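FOR IMMEDIATE RELEASE
July 6, 2025

Bed-making robots not ready for paying guests, Borkbridge trial finds

Motel and hostel operators should keep their housekeeping budgets where they are, according to a report released today by Cludik, which tests cleaning and laundry equipment for small accommodation businesses.

Cludik put two-armed robots to work on pillows, sheets and towels at its Borkbridge workshop. Over 1,000 attempts at straightening a pillow and squaring it to the bed, the machines finished 284 to the standard a supervisor would accept from a new starter.

"We were told this was the easy job," said Jasmina Berisha, who led the trial. "A pillow is soft, it has no proper edges and it changes shape when you grab it. I wouldn't put one of these on a floor with guests arriving at two."

Pillows were handled with a gripper on each arm, one taking a corner and the other working along the mesh side panel. Holding the fabric was seldom the trouble - letting go in the right spot was.

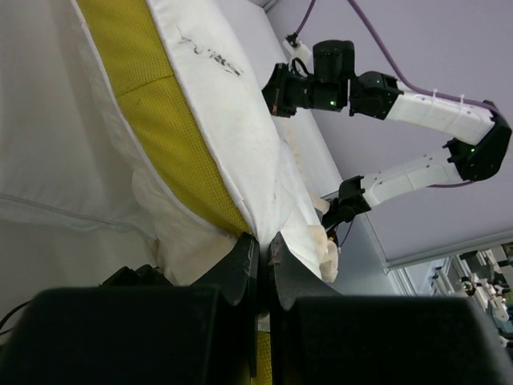 What the machines don't notice

The report is just as cool on judgement. A housekeeper who picks up a pillow with brown marks on the cover sets it aside. The robots in the trial had not been taught to, and neither had those in any sales demonstration Cludik attended.

"The brochures talk about labour saved," said Spyros Zacharopoulos, who wrote the costing chapter. "Someone still has to stand there, and we paid that person for every hour."

Cludik will repeat the trial in November at Sulunbridge, with fitted sheets added. It has no plans to recommend a purchase before then.

Copies of the report are free to motel and hostel operators on request.

Media contact: Mimoza Halilović, Cludik, Borkbridge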